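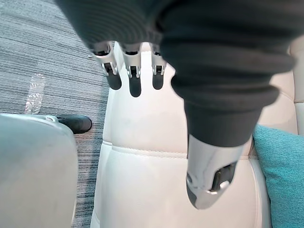
*Robotic hand with a gray fabric covering, over a white leather seat cushion*

**Subject: Re: [doc-watchers] Moulin - anyone seen the new one yet?**

Hi all,

Okay, I finally sat down with the first two episodes over the weekend and then watched the third by myself at one in the morning like a teenager, so I guess you know where this is going. Quoting Eduardo's message first so everyone has it, because the digest chopped off the bottom half and I got two emails asking what he'd said.

> **Eduardo Mendes wrote:**
>
> Has anybody started Moulin? It went up on Peton on Monday, all seven episodes in one go, which I wish they would stop doing with documentaries. I've seen one and a half. It's the series about Brolon, the mill town that voted to sell its own main street, and it comes from Trarnilix, the same people who made the ferry series a lot of us liked a couple of winters back.
>
> My trouble with it so far is that there's no presenter and no narrator, just people talking, and nobody gets a name on screen until the second or third time they show up. I spent twenty minutes thinking the pharmacist was the mayor. I like being trusted to keep up, but I also have a kid asking for cereal every ten minutes and I can't keep up.
>
> Also the music. There is so much piano.
>
> Is it worth sticking with? I heard episode four is the one. Please don't tell me what happens in episode four.
>
> Eduardo

So, Eduardo, yes, stick with it! I'll stay away from four (I haven't gotten there myself, so you're safe with me).

I had the exact same problem with the pharmacist. She stands in front of the town hall in her very first shot and talks about "my people," so what else were we supposed to think? My husband thought she was the mayor right up to the end of episode two and would not hear otherwise. What helped me was turning on the subtitles, since whoever did them put the speaker's name in every time somebody new starts talking. It feels a little like cheating. I did it anyway.

On the no-narrator thing, I went back and forth. I grew up on the kind of documentary where a nice tall person walks toward the camera and tells you how to feel about a cathedral, and I still love those. If you gave me a presenter wandering around Brolon asking nosy questions at kitchen tables I'd watch that too, and I'd probably understand the land deal a whole lot sooner. But there's a stretch in episode two, at the long meeting in the school gym, where nobody says anything for what feels like forever and the camera just sits on the back row. I don't think you get that with a presenter. Somebody would have leaned in and whispered.

The population sign gets me every time. 2,484 when the series opens, and they keep cutting back to it. I started watching the sign more than the people after a while, to see if somebody had come out with a ladder and changed it.

A few things for those of you who haven't started:

- Episode one is the slow one. It's mostly the history of the mill, and the mill closed before most of the people in it were born. I'd tell my mother to skip to the halfway point, where the two brothers come in.
- Episode two has the gym meeting. Watch it in one sitting if you can.
- Episode three is almost all one family, the bakery people, and I think you could watch it with no idea what the rest is about. If you only want to try one, try that.
- The piano calms down. There's some accordion in three, which I can't promise is better.

I did look up how long they spent on it, because I always want to know that. The credits on episode one say 121 days of filming, and then there's a little card saying the crew rented a house in town for the whole time. You can tell. By the third episode people are just making toast in front of them. One of the brothers hands his dog's leash to the sound person without even looking, and goes inside to answer the phone, and the rest of the conversation is all panting. They kept it in!

What I don't love is how it treats the buyers. We get one lawyer in one office, twice, and both times he's cut off before he finishes his thought. Maybe he comes back later in the series. I'm not saying I'm on his side, I'd have voted no myself and been loud about it, but the ferry series was so good at letting the company people be people, and I miss that here. If anyone is further along than me and can say whether he gets a proper turn - just a yes or no, no details - I'd be grateful.

And I'm with Eduardo about the dump-it-all-at-once business. Remember when we'd all watch the same hour on the same night and this list would go crazy by ten? Now half of us are finished, half haven't started, and everyone's tiptoeing. Could we maybe do one episode a week on here and pretend? I'd suggest starting with episode one this coming week and putting the episode number in the subject line, so people can save the ones they haven't reached. We did that with the ferry one, sort of by accident, and one thread went to 40 messages, most of them about the captain's hat.

Two practical questions while I'm at it. Does anybody know if Peton lets you download these for a trip? I've got a long train ride to my sister's in January and the app on my tablet shows the little arrow for some shows and not for this one. And is there a version with audio description? Jean's list of described documentaries doesn't have it yet, and my dad would love the bakery episode if he could follow what's going on in the kitchen. There's a lot of kneading and not much talking.

Oh, and Eduardo, put the cereal on a low shelf. Changed my life.

Off to watch four,
Carol

--
doc-watchers: a list for people who like documentaries
Please trim your quotes and keep spoilers below the fold. To leave the list, send a blank message with "unsubscribe" in the subject line.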